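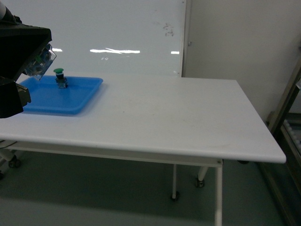 3. Setting up the table and the button tray

By now you should have the Kadel button kit out of its box and the bags checked against the packing slip (part number 1634 is the green one, in case the sticker came off yours). This section gets you from a bare table to a button standing in its tray, put together and ready to be tested in section 4. I've done this setup a lot of times in a lot of rooms, and I still read my own steps, so please don't feel silly following along with a finger on the page.

What you need

The Skulden table, or any plain table with a flat top and a firm frame
One Plallia tray, blue, shallow, with the raised rim
One green mushroom-head push button with its contact block
A soft cloth and a little dish soap
The wrench that came with the table
A small flat screwdriver
A pencil

No power is used anywhere in this section. Leave the wire in its bag!

3.1 The table

1. Stand the table where you're going to use it. Leave yourself room to walk along the front and to at least one end. I like the front edge facing the way I come into the room, but that's taste.

2. Push down on each corner with the flat of your hand, one after another. If the table rocks, find the leg that's off the floor and sort that out before you go on. A folded piece of card will do for an afternoon. For anything longer, move the table or adjust the foot if yours has one.

3. Crouch down and look at the place where the apron meets the legs (the apron is the strip that runs along under the top). Snug up the bolts there with the wrench. Snug, please - I once leaned on the wrench with my whole weight and spent the next morning buying bolts at Sikder.

4. Lean on the front edge the way you would if you were tired. If it creaks, go back to step 3 and do the bolts again, a half turn each, moving from leg to leg.

Note: A table that has been carried through a door on its side nearly always needs step 3 again, even if you did it last week.

Caution: The front corners of a table like this stick out right at hip height. If you have kids running through, turn the table so the free corner points toward a wall.

3.2 Cleaning the top

White tops are lovely to work on because you can find a dropped screw in a second. They also show every smudge you've ever made. I gave up on spotless years ago, and a few specks won't hurt anything. What you're after is no grit under the tray and nothing greasy where your hands go.

1. Brush off the loose stuff with your hand or a dry cloth.

2. Wipe the top with a damp cloth and one drop of dish soap. Work from the back to the front edge.

3. Wipe again with plain water.

4. Dry it. Then run your palm over the place where the tray is going to sit. If you feel anything gritty, wipe that spot again.

Caution: Skip scouring powder and the rough side of the sponge. Small scratches hold on to pencil dust and you'll be looking at gray patches forever. (Guess how I know.)

3.3 The tray

The tray is there to keep one job in one place. I've tried working straight on the table and it's fine right up to the minute something rolls. With a rim, things roll as far as the rim and stop.

1. Wash the tray in warm soapy water the first time you use it and dry it well, especially in the rounded corners where the water likes to sit.

2. Set it at one end of the table, fully on the top, with no part hanging over. I use the left end, as I'm right-handed and want the long clear stretch on my right for tools and paperwork. If you're left-handed, swap it over and read the rest of this section in a mirror, so to speak.

3. Press lightly on all four corners of the tray. It should lie flat. A tray that has been stored under something heavy can take on a bit of a bow, and a button standing in it will lean.

4. Draw a small pencil tick on the table at two of the tray's corners. Now you can take the tray away, empty it and put it back in the same place without thinking. The ticks wipe off.

Note: Color matters more than you'd expect. A green cap on a bright blue tray on a white top is easy to pick out even when the light is poor. Black parts are easy too. Clear plastic bags are the ones that vanish, so put those in the trash as you open them, once you've shaken them out!

3.4 Putting the button together

You have three things in front of you here: the round green cap, the short black body under it, and the contact block that goes at the bottom. On some kits the cap and body come already joined, in which case start at step 3.

1. Hold the body upright and set the cap on top.

2. Turn the cap until it seats. It should feel solid, with no gap between the cap and the body on one side.

3. Look at the underside of the body and find the notch. There's a matching notch on the contact block. Line them up before you push anything together.

4. Bring the block up to the body and press until you feel it catch. If it doesn't want to go, take it off, check the notches and start again. Use the flat screwdriver only for releasing the catch, never for levering the two parts together.

5. Tug the block gently. If it comes off in your hand it wasn't on.

Caution: Keep your fingertips off the terminals on the block. The edges are thin and they'll nick you.

3.5 Standing the button in the tray

1. Set the button down on the floor of the tray, contact block at the bottom and cap at the top. Put it toward the back of the tray, away from your sleeve. My first few all went over because I reached across them for the pencil.

2. Let go and watch it for a moment. It ought to stand by itself. If it tips, slide it a little to one side - there may be a crumb of something under the block - and try again.

3. Walk around to the end of the table and look at it from there. Is it upright from that side too? Good.

4. Press the cap straight down with one finger. The travel is short. If you press on the rim of the cap, a standing button will skate away from you, so aim for the middle.

5. Take everything else out of the tray. Spare screws, the screwdriver, the slip, your coffee spoon. One button, one tray.

Note: If you're doing a whole batch, finish one button through step 5 and move it to a box before starting the next. My longest run was 93 in a weekend, and the only ones I had to redo were from the hour when I had four on the go at once.

3.6 If something isn't right

The button leans. Check the tray for a bow first (3.3, step 3), then the table for rocking (3.1, step 2). After that, look at the contact block and see if it's on crooked.

The cap feels gritty when pressed. Take the cap off, blow out the body and refit. If it still grinds, set it aside and use another one.

The tray slides on the table. Usually leftover soap. Wipe the underside of the tray and the spot it sits on with plain water, and dry both.

The table has started to wobble again. Back to the bolts.

When the button is standing where you want it and the cap presses cleanly, leave it in the tray and go on to section 4, Wiring and testing. You'll want the bag of wire and the Kadel test lamp for that one, and a chair.

Section last revised May 8, 2024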